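**Plilton 公共秩序监督小组 会议记录**

时间：2018年10月，星期二晚
地点：旧税务所二楼会议室
主持：Margit Borbély
出席：Zsolt Deák、Réka Gulyás、Edit Pap、Frøydis Nyberg（列席，无表决权）
记录：Edit Pap
警方代表：收到邀请，未到场，也未请假

记录人先说明一点：上次会议记录发出后，警方联络处来信，认为记录“语气不够中立”。小组讨论过，决定原文保留，来信附在后面供人自己比较。本次记录沿用原来的写法，谁说了什么就记什么，记录人自己的话用括号标出。

## 一、确认上次会议记录

Deák 要求更正一处。上次记录写他“同意临时查验措施延长”，他的原话是“不反对先把延长的理由拿来看看”。两句话差得很远。Borbély 认为当时会场上听起来就是同意。Gulyás 翻了自己的笔记，支持 Deák 的说法。改。

其余无异议，通过。

## 二、Shevchuk 区夜间查验措施的执行情况

本次会议的主要议题，占去大半时间。

Borbély 介绍背景。Shevchuk 区夏末几次斗殴和砸窗之后，镇政府授权警方在晚间对进入该区的行人和车辆进行查验，包括看证件、问去向、必要时搜包。授权写明是“临时”的，期限写明到“局势恢复正常”为止。至于什么叫恢复正常，由谁来判断，文件里一个字也没有。

警方上周送来一份两页的执行情况说明。Borbély 念了主要部分：

- 措施开始以来共查验 2755 人次；
- 其中 895 人次做了书面登记；
- 目前进入起诉程序的有 5 人。

说明的最后一段写道，上述数字“充分证明措施及时、必要、有效”。

Deák 第一个发言。他说他把这份说明读了三遍，想找到“证明”在哪里。查验的人多，说明查验的人多，别的什么也说明不了。如果明天在面包店门口设个岗，一个月下来也能有一串很漂亮的数字。他想知道那 5 个人被起诉的是什么，是砸窗，是打人，还是在查验的时候跟警察吵了起来。说明里没有。要是其中大部分属于最后一种，那就等于措施自己制造了自己的成果。

Borbély 提醒，不要在没有材料的情况下推测。

Deák 回答，材料就是警方不给的，不推测就只能相信，两样他都不喜欢，比较起来更不喜欢后一样。

Gulyás 问，“人次”和“人”在这份说明里是怎么分的。住在 Shevchuk 区的人每晚下班都要经过路口，同一个人可能被查过许多回。她认识的一位护士上夜班，出门查一次，回来再查一次，包翻过来倒在引擎盖上。按警方的算法，她一个星期就能贡献一大截数字。那么究竟有多少不同的人被查过？没有人知道，或者有人知道但没写。

Nyberg 插话，说她以前在别的地方看过类似的报表，只报人次不报人数是常见做法，有时候是因为系统里确实没有去重，有时候是因为去重以后数字不好看。她不清楚这里属于哪一种，建议直接问，而且要书面问，口头问的得到的回答没有分量。

Borbély 说，她个人觉得措施并非毫无作用。她住得离 Shevchuk 区不远，这几周晚上确实安静了。

Deák 说，天也冷了。

（记录人：随后有几分钟的争论，主要围绕天气。Borbély 认为 Deák 态度轻率。Deák 认为，季节变化是一个严肃的替代解释，任何要花公共经费的结论都应该先排除它。他问，有没有相邻街区同一时期的报案数字可以对照。没有。有没有去年同期的？说明里也没有。）

Gulyás 接着谈登记的问题。查验 2755 人次，登记了 895 人次，差不多是三成出头。登记的标准是什么？她查了授权文件，里面只说“视情况登记”。视什么情况？谁的情况？她收到的反映里，年轻人几乎必登，开好车的几乎不登。她承认这些反映未必可靠，来找她的都是心里有气的人，心平气和被放过去的人不会专门写信。但正因为这样才需要一份登记理由的分类表。警方要是有，拿出来就能堵住她的嘴，她乐意被堵住。

Pap（记录人）发言：登记表的样本她看过一份，是居民拍下来发来的。上面有“查验原因”一栏，填的是“例行”。如果每张表都填“例行”，分类表拿来也没什么用。她建议不要只要汇总，要抽看原始表格，姓名可以遮掉。

Borbély 问小组有没有权限看原始表格。

Nyberg 认为有。小组章程里写的是“可查阅与监督事项有关的文件”，没有限定汇总还是原始。警方可以以保护个人信息为由要求遮盖，但不能以此为由整份不给。她同时提醒，警方大概会先说需要时间，再说需要请示，然后就到年底了。所以信里要写明答复期限，也要写明逾期以后小组会做什么，而且必须是小组做得到的事。

Deák 问，小组做得到什么。

沉默片刻。Nyberg 说，可以把逾期这件事写进公开报告，可以请镇议会在审议延期时暂缓表决。力量不大，总比没有强。

**议定：** 向警方发函，要求提供：（一）被查验的不同人员数量；（二）登记理由分类；（三）5 件起诉案的案由及所处阶段；（四）相邻街区同期及去年同期的报案数；（五）抽看遮盖姓名后的登记表原件。由 Gulyás 起草，Nyberg 看一遍措辞。四票赞成，无反对。

Borbély 要求记录：她投赞成票，并不表示她认为措施违法。已记。

Deák 要求记录：他投赞成票，并不表示他指望收到答复。已记。

## 三、举报热线

警方七月起开通了一条匿名举报热线，请居民举报“可疑聚集和煽动行为”。联络处上月的新闻稿说热线“受到市民热烈欢迎”，共接到 600 个电话。

Gulyás 问了热线接线室的一名工作人员，对方不愿具名。按此人的说法，电话里有相当一部分是邻里噪音、停车、狗叫，还有人打来问查验岗几点撤，好安排外卖。此人没有给出比例，Gulyás 也没有办法核实，所以她只把它当作提问的由头，不当作事实。

Deák 说，600 个电话里有多少引出了调查，有多少调查查实了什么，新闻稿都没说。倒是“热烈欢迎”四个字说了两遍，标题一遍，正文一遍。

Borbély 认为，热线的存在本身可能有安抚作用，居民觉得有人在听。

Deák 说，那就把它叫做安抚热线，预算从别处出。

Nyberg 关心的是另外一面：被举报的人知不知道自己被举报，电话录音保存多久，虚假举报有没有后果。她看过热线的网页，上面对举报人承诺了保密，对被举报人什么也没有承诺。她举了一个例子，有人因为分遗产和表兄闹翻，打个电话说表兄家里常有“聚集”，这样的事不用多，有两三起就够让一条街上的人互相提防。

Pap 补充，“煽动行为”在热线网页上没有定义。她打电话去问过，接线员请她“凭常识判断”。

（记录人：在座五人对常识的理解，从第二项议题的讨论情况看，也并不一致。）

**议定：** 热线问题暂不单独发函，并入上一项的信，增加三问：电话分类、录音保存期限、虚假举报的处理。Deák 主张单独发，理由是并在一起容易被一句话带过。表决，两票对两票，按章程由主持人决定，并入。
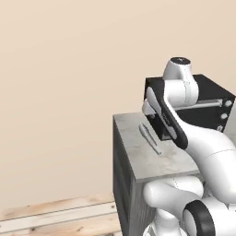
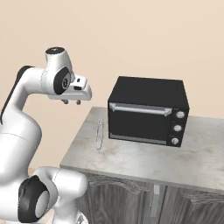

## 四、Clurolent 登记系统的采购

镇政府打算为各查验岗配备一套电子登记系统，名称是 Clurolent，供应商是 Stollero 公司。目前的纸质表格将逐步停用。采购文件送小组“知悉”，没有要求提意见。小组决定照样提。

Gulyás 读了采购说明书。系统扫证件，自动生成一条记录，带时间、地点和岗位编号，上传到服务器。说明书里“效率”一词出现得极为频繁，“删除”一词只出现过一次，是在讲怎么删除操作员账号。查验记录保存多久，谁能查，能不能和别的数据库对接，都写着“可按客户需求配置”。

Nyberg 说，“可配置”的意思就是还没有决定，而没有决定的事情，最后通常由安装的人顺手决定。她见过保存期限设成“无限”的，问下来是因为那是默认值。

Deák 的问题更根本。第二项议题里讲过，措施是临时的。为一项临时措施采购一套要签多年维护合同的系统，他看不懂。要么措施不是临时的，那就请镇政府直接说出来；要么是临时的，那么等措施结束，这套东西用来干什么？他不相信花了钱装好的设备会安安静静放进仓库。多半会有人去找新的用场。

Borbély 说，她问过镇长办公室，得到的答复是系统“也可用于集市和体育赛事”。

Deák 说，他的问题已经得到回答了。

Gulyás 问有没有别的公司投标。Borbély 翻了文件，只看到 Stollero 一家的报价，另有一页写着“经市场调研，无同类产品”。调研由谁做的，问了哪些公司，附件里没有。Gulyás 认为这一条可以请审计方面看看。Borbély 不反对，但希望措辞谨慎，不要让人觉得小组在指控谁。Gulyás 说她没有指控谁，只是想看到那份调研报告，一份调研报告总该有纸。

接下来讨论系统对查验本身的影响。Pap 提出，电子系统也有好处，前面要的那些数字，包括不同人员的数量，有了系统一按就出来，警方再说统计不了就说不过去了。纸质表格丢起来也方便得多。

Deák 承认有道理，然后说，前提是按的人愿意按，按完了愿意给。

Nyberg 建议把这两点合在一起提：如果一定要买，就在合同里写明监督小组有只读权限，能看去除姓名的统计；写明保存期限，到期自动删；写明每一次查询都留痕，查询人是谁、查了什么、理由是什么。最后一条供应商往往说技术上困难，她不太信，连图书馆的借书系统都记得住谁在什么时候改了哪一条。

Borbély 问保存期限提多长。有人提三十天，有人提到案件办结。争了一会儿，没有定。Deák 认为，没有引出案件的记录一天都不该过夜。Borbély 认为这不现实，被查验的人要投诉也得有记录可查，当晚删掉了，投诉就成了空口无凭。Gulyás 觉得 Borbély 说得对，那位护士要是想投诉，手里唯一的凭据恰恰就是登记。Deák 想了想，说那就给被查验的人当场一张回执，记录在回执上，不在服务器上。

这个办法大家都觉得可以写进去。（记录人：本次会议唯一一次全体意见一致而未经表决的时刻。）

**议定：** 向镇政府提交书面意见，要点为：说明措施的临时性质与多年合同如何相容；公开市场调研材料；在合同中写明保存期限、查询留痕和小组只读权限；现场发放回执。保存期限的具体天数留待下次讨论。Nyberg 起草，Deák 补充第一点。Borbély 对“如何相容”四个字有保留，建议改成“请予说明”。未采纳。

## 五、居民来信

本月来信由 Pap 汇报。只念了三封，其余归档，可到会议室查阅。

第一封，一位开杂货铺的店主，说查验岗设在店门正前方，晚上没有人愿意在警车旁边排队买牛奶，请求把岗挪到街角。小组认为合理，也属于最容易办的一件事。Borbély 当场答应打电话给分局。Deák 请她打完电话再发一封邮件，电话是没有日期的。

第二封，一位退休教师，支持查验措施，认为小组“专挑警察的毛病”，并质问小组砸窗的时候在哪里。Borbély 觉得这封信应当认真答复，不能因为不顺耳就放过去。大家同意。Gulyás 起草答复，说明小组的职责是监督公权力的使用，砸窗由警方和法院处理，两件事并不冲突。Deák 提议答复里附上警方那份两页的说明，请来信人自己看看是否被说服。Borbély 觉得有点刻薄，最后决定附上，不加评论。

第三封匿名，称查验岗有人收取财物后放行。没有时间，没有地点，没有人名。Nyberg 的意见是，这样的信不能当真，也不能当没收到。转给警方内部监督部门，留底，要回执。另外在会议室门口和网页上贴一个说明，告诉居民反映此类情况时最好写清哪些内容，哪天晚上、哪个岗，记不清就写大概几点。Pap 负责写。

Deák 问，以前转给内部监督部门的信，有几封得到过结果。Pap 去查了文件夹，回来说有收到确认函的，没有收到结果的。Deák 请求记录在案。已记。

## 六、镇议会的延期表决

Borbély 通报，镇议会下次会议将审议是否延长夜间查验措施。议程草稿上，这一项排在公墓围墙维修之后、闭会之前，安排了十分钟。

Gulyás 认为十分钟等于不讨论，小组应当要求列席发言。Nyberg 同意，并建议发言只讲一件事，不要把今天的全部议题都搬过去。听的人坐了一晚上，记得住一句就不错了。那一句应该是：在警方回答问题之前，没有可供判断的材料，请不要表决延期，或者至少给延期写上一个截止日。

Borbély 担心，如果要求推迟表决，而推迟期间又出了事，小组会被推到前面去挨骂。

Deák 说，措施在执行期间也出过事，上个星期六 Shevchuk 区的公交站玻璃又碎了一块，没见有人去骂措施。

Borbély 问他这个消息从哪来的。Deák 说他自己等车时看见的玻璃渣。Borbély 指出，玻璃渣不能说明是谁砸的、什么时候砸的，甚至不能说明是砸的，也可能是倒车撞的。Deák 说，完全正确，希望警方引用砸窗数字的时候也受到同样严格的对待。

（记录人：此处 Borbély 笑了。）

讨论由谁去发言。Deák 愿意去，其他人认为他去会吵起来。Gulyás 那天有课。最后定 Borbély 去，稿子由 Gulyás 写，Borbély 可以改语气，不能改内容。Deák 将坐在旁听席，并承诺不出声。Nyberg 要求把这一承诺记录下来。已记。

**议定：** 申请列席发言，请求暂缓表决，或者为延期设定明确截止日并附评估条件。三票赞成，Borbély 弃权，但同意代表小组宣读。

## 七、其他事项

会议室暖气。房管方面答复说“已列入计划”。上次的答复也是这句。Pap 继续催。

会议记录上网。现在要等主持人签字以后再由镇政府网站编辑上传，上次的记录拖了三个星期才出现，而且放在“文化与休闲”栏目下。Gulyás 建议小组自己同时贴在楼下公告栏。同意。

章程第四条关于主持人在票数相等时决定权的修改，Deák 提出，时间已晚，移到下次。Borbély 请他提前把文字稿发来，不要到会上再念。

警方出席问题。Borbély 会再发一次邀请，并在邀请里注明议题和问题清单，免得对方以不了解议题为由推辞。Deák 建议会议桌上照旧给他们留一把椅子，牌子也摆上。

## 待办

| 事项 | 负责人 | 情况 |
|---|---|---|
| 致警方函（含热线三问） | Gulyás，Nyberg 审阅 | 本周发出 |
| 对登记系统采购的书面意见 | Nyberg，Deák | 下次会议前送达 |
| 杂货铺门前查验岗移位 | Borbély | 电话并邮件 |
| 答复退休教师来信 | Gulyás | 附警方说明 |
| 匿名信转交及投诉须知 | Pap | 须取得回执 |
| 镇议会列席申请及发言稿 | Borbély，Gulyás | 申请先交，稿子随后 |
| 章程第四条修改文字 | Deák | 提前发送 |
| 暖气 | Pap | 继续 |

下次会议仍在星期二，同一时间地点，暖气如仍未修好请自带外套。

Borbély 宣布散会。

*附件：警方联络处来信；警方执行情况说明（两页）；采购说明书摘录。*

*更正请在下次会议前以书面方式交记录人，口头更正不予记录。*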